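4.2 What the hand-held demonstrations do and do not show

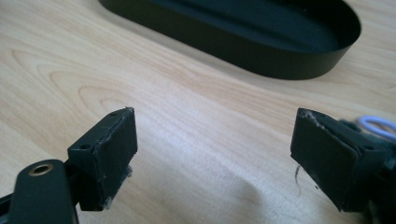
Drinarcombe, 25/04/2026

Figure 3. View from the hand-held gripper during collection on the Martinelli table task. A black oval tray lies beyond the open fingers.

The case for hand-held collection is usually made on speed. A person picks up the tool, does the task, puts the tool down, and the learning system is handed one more example. We gathered 1270 demonstrations this way and have no complaint about the speed. Our doubts are about what was gathered.

The first doubt concerns the fingers. In Figure 3 the facing on both pads is worn at the edges, and bits of frayed material and gray fuzz cling to the left one. The usual view is that wear of this kind adds harmless variety to the training set. We are not convinced. Wear builds up in one direction only, so a policy trained on early and late sessions together sees two rather different tools and is told they are the same one. When we held back the last 104 demonstrations and trained on the rest, the policy did worse on the held-back set than on a random split of equal size. Changed lighting could explain part of that gap, and we did not control for it.

The second doubt concerns glare. Pale tabletops throw light back at the lens, and the bright patch between the fingers in Figure 3 sits where the model most needs to judge distance to the surface. Earlier work with the Vusgate set treated such patches as noise to be averaged out. That may hold if the lamps move between sessions. Ours did not, and we suspect the model learned the patch as a landmark.

The third doubt is about the people. Kwadwo Atinga recorded most of the tray demonstrations, and his habits are all over them. He approaches slowly, opens wide and corrects late. A second operator, brought in during December, contributed 30 demonstrations in a noticeably quicker style, and adding them lowered the success rate on the robot. One reading is that 30 was too few. Another, which we find harder to dismiss, is that the model had been copying one man's wrist and had little sense of trays in general.

We also threw out 29 demonstrations in which the tray left the view before the grasp was complete. The Irkarari protocol would have kept them as examples of recovery. We could find no agreed test for telling a recovery from a mistake, and labelling by eye gave different answers on different passes.

None of this means hand-held collection should be dropped. We still use it. But the number of demonstrations is a poor measure of what a set contains, and we would ask to see the state of the pads, the position of the lamps and the spread of operators before accepting any claim that rests on volume alone. Section 4.3 repeats the tray task with fresh facings and one lamp moved between sessions.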